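Skolero vacuum storage bags, large

I bought the Skolero bags in January to get our winter throws and scarves out of the hall closet. They come 2 to a pack. I have used one so far, for a stack of folded woven things, some with fringe.

The plastic is thin and creases easily, so allow a few minutes to smooth it before you fill it. The open end is wide enough for a folded throw to go in flat - keep fringe well back from the edge. The valve is round and white, and my vacuum hose fit it without an adapter. A Florel bag I had before was stiffer but let air back in by spring.

The film is clear, so I can tell which bag has the houndstooth without opening it.

Textiles and bag on the marble-pattern table:

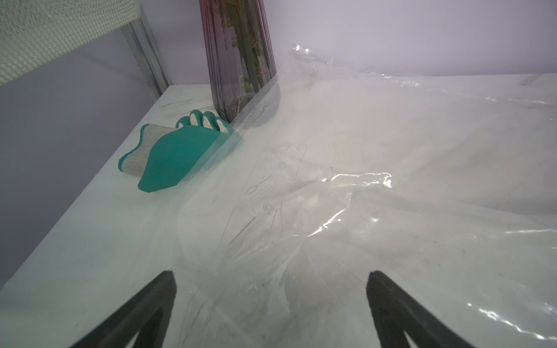
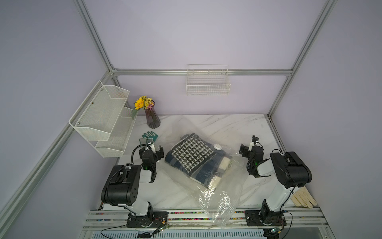
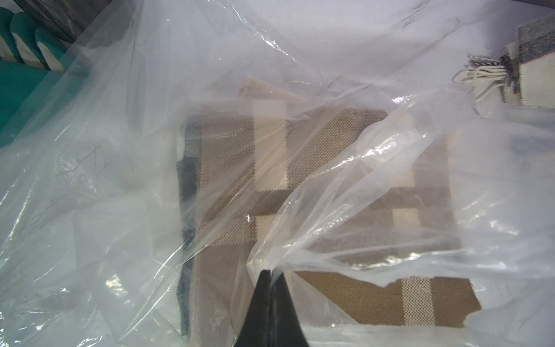
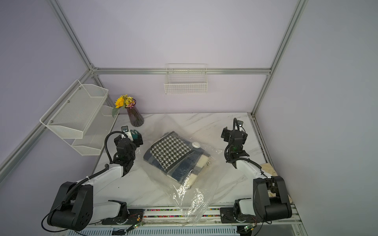

Would I buy it again

Yes, at this price. I would like a label patch on the front. Four stars.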